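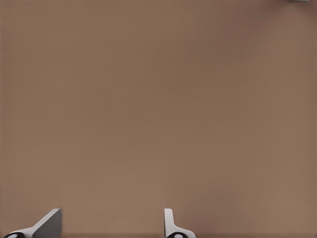 Lumholm, July

Bench arm project – equipment plan and budget, second draft
Horațiu Costache

Where we are. The simulator part is done enough to plan from, so this report is mostly shopping. The department gave us a fixed pot and wants to know what we'd spend it on before term starts. Prices left out here, they are in the spreadsheet and half of them will change anyway.

What the sim told us

We ran 125 grasp attempts in the simulator before writing any of this. White two-finger gripper, plain brown work surface, wrist view looking straight down. Main thing for the budget: with the fingers open like that they only come into the bottom of the view, one each side of the gap, and nearly everything else is bench. Good for seeing the target on approach. Less good for judging the last bit of closing, where we had most of our misses. So a second camera goes on the list, fixed to the side of the bench. I argued against this in the first draft and have changed my mind.

Arm

Two quotes in. The Valtier one is dearer but comes with the controller, mounting plate and a stop button on a long lead. The Tjoa is cheaper until you add those three things, then the gap nearly closes. Lead time 13 weeks for Valtier, 19 for Tjoa. With the demo where it is in the calendar 19 is too long. Recomend Valtier.

Buying second-hand – looked at it, one decent listing, no warranty and no manuals. Dropped.

Gripper

Parallel jaw, two fingers, same layout as the model. I would not get clever here. Everything we have tuned assumes that shape and a different one means doing the runs again. Buy one gripper and a spare set of fingers. Spare fingers can be printed in the workshop if the budget gets cut, but then somebody has to book the printer and the queue in autumn is awful.

Still open: finger pads. Sim has none modelled. Skesell do stick-on rubber ones in packs, cheap, order a pack and test.

Bench and surface

Matt top, plain colour. We want it dull so the lights don't bounce back into the wrist camera. The existing bench in the lab is glossy white, and our gripper is white in the model, so white on white is asking for trouble. Either a brown mat over the top or paint a board. Mat is quicker. Needs fixing down at the corners.

Lighting: sim light is soft and comes from above. The lab has strip lights and one big window. Two diffuser panels plus a blind. The blind might come out of the buildings money, have emailed, no answer yet.

Things we forgot in draft one

Cable trunking. Delivery. A case for moving the arm to the demo hall. Training session for the safety sign-off, which is charged per person so we should agree who goes before ordering. Also a calibration board, can be printed but should be mounted on something flat.

I have set 17 per cent aside for contingency. Supervisor thinks that is high. I'd keep it until the arm has arived and we know what the mounting plate does and doesn't fit.

Order of buying

Arm and controller first, straight after approval. Gripper same week. Cameras and lights can wait a month, they're all off the shelf. Mat and pads whenever. Case last, once we can measure the thing.

To do before the next draft: get the Valtier quote reissued with delivery on it, check the bench will take the weight, ask about the blind again.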